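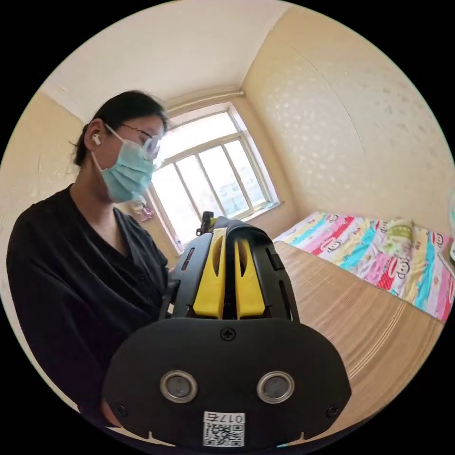 一间采光较好的小卧室，房内人员佩戴浅蓝色口罩。

旧公寓卧室通风改造试点 中期进展报告
提交日期：2026年8月12日
报送：Grandine 居住健康资助计划

一、先说结论

本阶段的钱花得基本合规，设备装得也基本到位，但“加装窗式通风器能明显改善小卧室夜间空气”这句话，我们目前还不敢写进任何对外材料。4月提交的启动报告里，这句话是当作前提来写的，现在看写早了。建议资助方在看完第三节之前，先不要引用启动报告里的预期效果一段。

二、完成情况

试点覆盖 Stesex 小区的162户，均为面积偏小、只有一面外窗的卧室。入户登记已全部做完，通风器安装完成，二氧化碳和湿度记录仪也已发放。其中50户同意把记录仪放满整个观察期，其余住户只接受短期放置。原计划是全部住户都放满，这个目标没有达到，后面的数据要按这个前提来读。

通风器由 Clillus 供货。到货批次的密封条有两种厚度，说明书只写了一种，安装队在现场自己裁，裁得有松有紧。供货方答复称“不影响性能”，没有附测试记录。我们已去函索要，尚未收到。在拿到之前，这句答复我们按没有答复处理。

问卷收回1502份，包括未参加安装的邻近楼栋。数量看着不少，不过有相当一部分是在物业缴费窗口顺手填的，开放题多半空着，“您是否觉得睡眠有所改善”一题几乎没人选“变差”。问卷措辞本身带了方向，这一点责任在我们。

三、数据能说明什么

从目前导出的记录看，装了通风器的卧室，夜间二氧化碳峰值多数有下降。困难在于，观察期正好跨过天气转暖，住户本来就会多开窗。记录仪不记门窗开关，我们分不清功劳是通风器的还是窗户的。项目组内部有人主张直接拿安装前后的数字对比，图也画好了，曲线很漂亮。这张图没有放进本报告。

湿度方面更不清楚。朝北房间的墙角返潮在改造前后差别不大，个别住户反映早晨窗框结露反而多了。是通风器带进了湿空气，还是密封条没裁好，现有记录回答不了。

噪声没有列入原方案，却是投诉里提得最多的一项。低档运行时住户大多能接受，高档时有人把进风口用毛巾堵上。堵上以后记录仪照常工作，数据照常上传，后台看不出任何异常。也就是说，表格里“正常运行”的户数是设备通电的户数，请不要理解成真正在通风的户数。

四、关于 Tạ 方案

顾问单位推荐下一阶段改用 Tạ 型墙式换气装置，理由是换气量更大、噪声更低。我们看过样本资料，有两点保留：第一，资料中的噪声值是在空房间里测的，没有写明测点离枕头多远；第二，墙式装置需要开孔，旧楼外墙的保温层和管线走向缺少图纸，开错了孔，修补费用目前不在预算之内。

我们不反对小范围试装，但反对在现有问题没有弄清之前整体换型。换一种设备并不能把上一种设备为什么效果不明补说清楚。

五、经费

设备采购、安装人工两项按计划支出。记录仪的电池更换费用超出预算，原因是低估了上传频率对耗电的影响，现已把上传间隔调长。宣传科目基本未动。合作方多次提出制作成果展板，考虑到成果尚未成立，暂不安排，余款申请转入冬季复测。

入户复查的误工补贴发放标准前后不一，早期按次，后来按户，账目已分列，附件中有说明。审计时如需原始签收单，可随时调取。

六、下一阶段安排

1. 冬季关窗期复测，同一批卧室，加装门窗开关记录。
2. 从未安装的邻近楼栋中选取对照房间，楼层和朝向尽量接近。
3. 重新检查密封条，不合格的更换，费用向供货方主张。
4. 重写问卷，删去带有引导性的题目，改为入户填写。
5. 噪声补测，测点设在床头。

七、需要资助方决定的事项

一是是否同意宣传科目余款转用。二是最终报告的提交时间能否延至冬季复测之后；若不能延，我们会照常提交，但报告里的效果一章将只列数据，不写评价。三是资助方网站上的项目简介目前仍写有“显著改善”字样，请考虑撤下或改为“正在评估”。第三项不涉及费用，希望能先办。

Stesex 卧室通风试点项目组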